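Notebook, July
Contractor fraud outreach, Lindholm and Skullholm

9:00. Went through the complaint sheets that came in by mail while the phone line was down. Sorted by what the person lost: deposit paid and no work done, work started and left, price changed after signing, and "not sure but felt wrong." The last pile is the thickest. Most of those people had not handed over any money yet, so they should get called first while a call can still help them.

Total on the log is now 63 households, all with flood damage from the river side. Skullholm has more than Lindholm, but I would not read much into that. Skullholm had a table at the feed store and Lindholm only had the flyer.

Same pattern in the deposit cases. A man comes to the door within a day or two of the water going down. He has a clipboard and a magnetic sign on the truck. He says he has a crew working up the street and can fit the house in if the owner signs now. He asks for half up front, by check made out to a person and not a company. The receipts we have copies of carry a street address in Devholm. I drove over there at lunch. The number does not exist, the street stops well short of it. Took down the numbers of the last houses on both sides and put them in the folder.

Spoke to Valeriano Palacios about the license check. He ran the names on the receipts through the state contractor lookup and got nothing for any of them. One license number was real but belongs to a roofer who retired and let it lapse. Valeriano left him a message. If he calls back, ask whether he ever sold or lent a truck, equipment or paperwork.
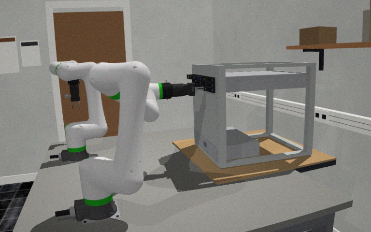
Price complaints are harder. A woman in Lindholm was quoted one figure for pumping out a basement and billed double. The bill lists "emergency rate" with no explanation, and the quote was verbal. Under the price rules it matters what the same firm charged before the emergency was declared, so we need an older invoice from them. Her neighbor may have one from last spring. Asked her to look, and told her not to pay the second half until we talk again.

Also heard from two people about storage units. Trastport raised the monthly rate on new rentals right after the flood. Their manager was polite on the phone and said the increase was planned earlier. Could be true. Asked for the old rate sheet and the date the new one was printed. He said he would send both. Do not list them with the others until we see it.

2:00. Redid the handout. The old one ran to 7 paragraphs and people were folding it up without reading it. New version fits on one side:

Ask for the license number and look it up before signing.
Get the price and the work in writing.
Do not pay the whole job up front, and do not pay cash.
Do not sign over an insurance check to a contractor.
Inspectors from the relief office do not charge a fee.
Keep every receipt, text message and business card.
If someone will not leave, call the sheriff.

Put the phone number at the top in large type. Valeriano wants a Spanish version on the back and will do it himself. I said fine, but have a second person read it, the last one had the wrong word for deductible.

The fake inspector report from Skullholm still bothers me. Only one so far. The caller said he showed a badge on a lanyard and wanted her Social Security number to "release" her grant. She gave him the last digits and then stopped. Walked her through placing a fraud alert and wrote down the description: gray jacket, no hat, left on foot. Sent it to the sheriff's desk and asked whether they have a similar one. No answer by close.

Phone line came back almost at the end of the day. Nine messages, all from before the outage, three of them from the same man about a fence. His is a boundary dispute and goes to the county clerk. Returned four, the other two were hang-ups.

To do:
Call back the "not sure" pile, oldest sheet first.
Copy the Devholm receipts for the investigator, front and back.
Chase Trastport for the rate sheets.
Get more flyers to Lindholm, and ask the library there about a table.
Toner.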